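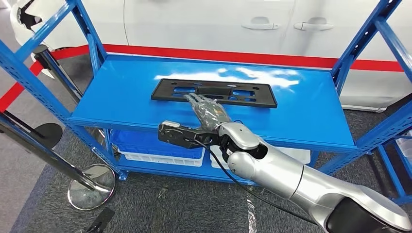

*Number plate frame on the blue steel shelving.*

## Sorting and testing old wall adaptors

Most workshops end up with a box of plug-in power supplies and no idea which ones still work. An hour with a multimeter will sort it out.

- Read the label first. You want the output voltage, the current and whether it says AC or DC. If the label has gone, bin the adaptor.
- Throw out anything with a cracked case, a split cable or a burnt smell. Don't plug it in to check.
- Measure with nothing connected. A switching type should read close to its label. An old heavy transformer type marked 9 V may show 13 V or more, and that is normal.
- Measure again under load. For a 12 V adaptor rated at 300 mA or more I use a 129 ohm resistor, made up from what was in the drawer. It dissipates just over a watt, so use 2 W parts and keep your fingers off.
- Check polarity at the plug. Centre positive is common but guitar pedals are usually the other way round. 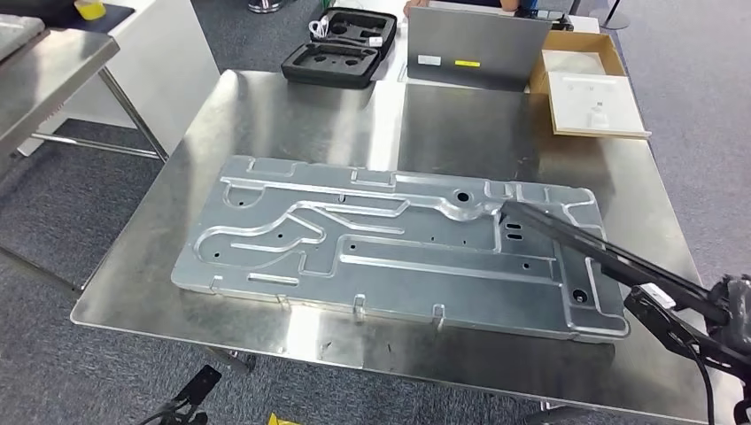
*Pressed panel with raised ribs, on the stainless-steel table.*

Write the voltage, current and polarity on masking tape and wrap it round the cable near the plug. Marker on black plastic rubs off.

Yolandi Baloyi wrote in to suggest bagging them by voltage, which works well if you have more than a dozen. Mine are in two shoeboxes, 12 V in one and everything else in the other.

Updated 6/22/23: corrected the resistor wattage.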